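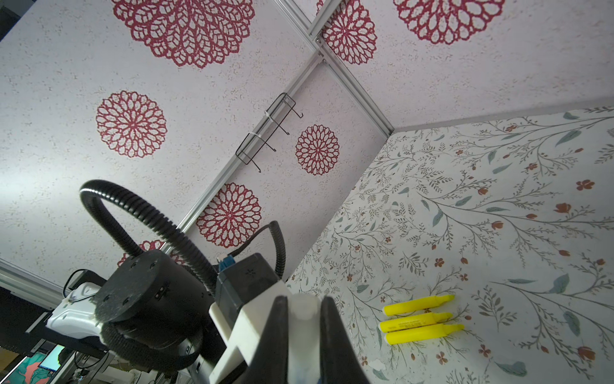
Two black fingers and a small blue connector, close up.

Hello, and welcome to Leko Fossils! I started this outfit in a rented garage in Natonholm with a box of crinoid stems, a secondhand microscope and a very patient landlady, and I still can't quite believe it's my job. We clean, repair and catalogue fossils for small museums, schools and anyone who has found something odd on a beach and wants it looked after properly.

My own first love was brachiopods, which I know isn't the glamorous answer. Everyone wants me to say ichthyosaurs (and I do like an ichthyosaur, I've had a lovely run of paddle bones lately). But there's something about a shell that looks like a cockle, isn't remotely related to a cockle, and has been sitting in the mud since the Jurassic minding its own business. My gran kept a row of them on her kitchen windowsill and I used to rearrange them by size every time we visited.

The reference collection lives upstairs and stands at 420 specimens. Of those, 142 came to us in one go as the Olszewski collection - mostly ammonites and belemnites, all with handwritten labels, some of them in a pencil so faint that I spent most of a November reading them under a slanting lamp. I'm still arguing with myself over a few of the place names. 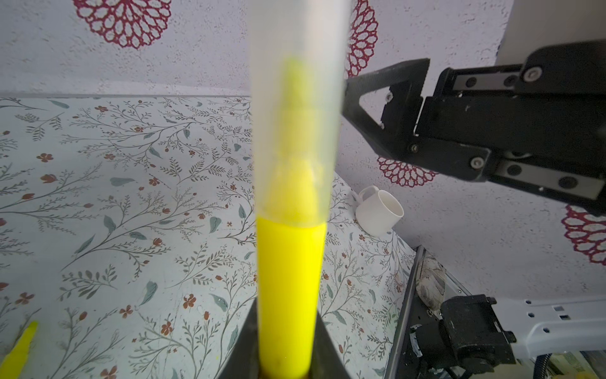
Do I have to clean my fossil before I send it in?
Please leave it exactly as you found it, mud and all, because the stuff stuck to the outside often tells us which layer it came from. Wrap it in kitchen paper, pop it in a box with a note of where you picked it up, and we'll do the rest.

We moved to Breston when the garage finally filled up, and now we've got 2 floors, a proper sink and a sieving area out the back where the noise doesn't bother anyone. Bulk sediment is a big part of what we do these days. You wash it, dry it, sieve it and then go through the leftovers grain by grain looking for fish teeth, and I promise it's more fun than it sounds! One school sent us a bucket of clay from a ditch and got back 600 bits and pieces in little capped tubes, including a shark tooth no longer than a grain of rice. 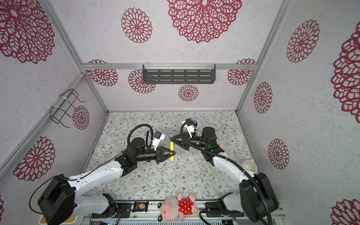

Big dark-red flowers on the walls, with a slotted metal shelf up on the rail.

We don't buy or sell fossils, and we don't do valuations, so please don't be offended if I dodge that question on the phone. What I will do is tell you what I think you've got, how sure I am, and who to ask if I'm stumped (plants, usually - I'm hopeless with plants).

School visits run in term time, mornings only, and you can bring your own finds along. Drop us a line through the contact page and tell me where you've been looking. I read everything, though replies are slower in field season when I'm up to my knees in a stream somewhere.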